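Care of Kitchen Towels
Print this page | E-mail this page

Household Advice Service, Grovard
Revised 2020-06-09

Kitchen towels are handled more often than any other linen in the home and should be laundered accordingly. A towel used for drying dishes should not also be used for hands, spills or raw food. Households are advised to keep 6 towels in rotation and to replace any that retain an odor after washing.

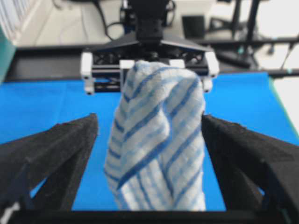
Terry towel with blue stripes on a white ground.

New terry towels should be washed once before use. Wash whites and light prints separately from dark colors, and do not fill the drum beyond two-thirds. Fabric softener leaves a coating on the loops and reduces absorbency; it should be omitted.

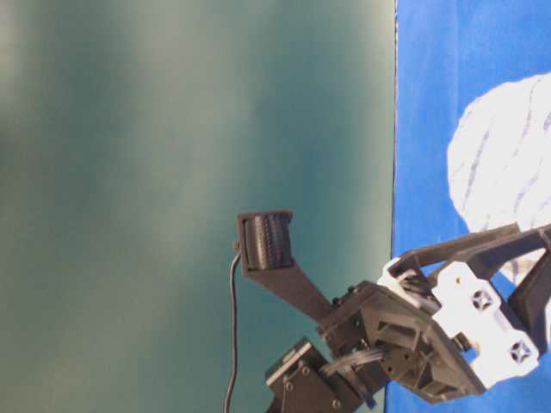 For stale odors, add 100 milliliters of white vinegar to the rinse compartment. Vinegar must never be combined with chlorine bleach. Grease stains should be treated with dish soap and left for 5 minutes before the towel goes into the machine.

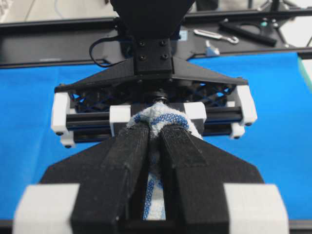 White cloth with a blue pattern, bunched at the top.

Shake each towel firmly before hanging or tumble drying, as this raises the loops. Towels must be fully dry before they are folded and put away. Worn towels may be cut down for cleaning cloths.

Text prepared by Edileuza Prado. See also Leaflet 251, Table Linen.

Print this page | E-mail this page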